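Joritz Hut Skin Wax, 80 g bar

Your climbing skins were lovely in October. Then came a warm afternoon, a shady creek crossing and four inches of wet snow frozen to the bottom of each ski. You are now taller and a good deal slower.

Joritz Hut Skin Wax is a hard rub-on bar for nylon, mohair and mixed skins. Rub it on before you leave, from tip to tail, always with the nap. Going against the nap will work too, in the sense that you'll have wax on your skins and a new respect for instructions.

We pour it in Dastville, in the back of the shop, where the whole block now smells like a candle store with a ski problem.

What you get
One 80 g bar
One cotton pouch with a drawstring
One cork, small enough to lose

Good for 5 full treatments on a pair of wide touring skins. Narrow racing skins will go longer, as will people who do a lazy job.

Which bar do I want?
The Hut bar is for spring snow, mixed sun and shade, and any trip where you plan to climb 3,000 feet before lunch. If you mostly tour in deep midwinter cold, get the Jilla bar, which is harder and glides better on dry powder. Plenty of customers carry both and then can't tell them apart in the dark – the Jilla pouch has a knot in the cord for that reason.
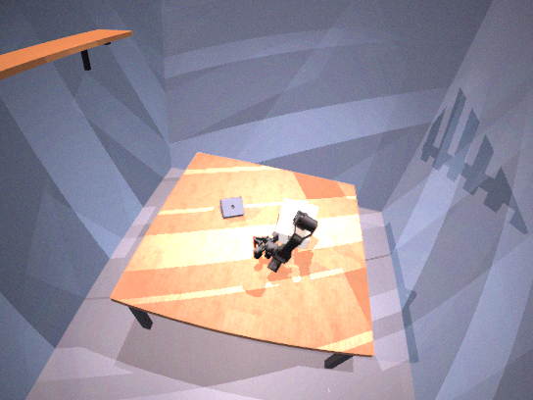 Hut wax goes on best when the bar is at room temperature, so do the job indoors the night before. A table is plenty of workbench: lay the skin down plush side up, hold one end and rub in long strokes. Bare wood with the grain showing, like that orange top, deserves a sheet of newspaper first, and any plate on it should move well away from the wax. Keep the glue side folded on itself the whole time. Glue picks up crumbs, dog hair and regret.

Not for ski bases. For those, see our Hailu glide wax.

Price: $29
In stock, ships from Dastville
Returns accepted on unused bars. We can tell.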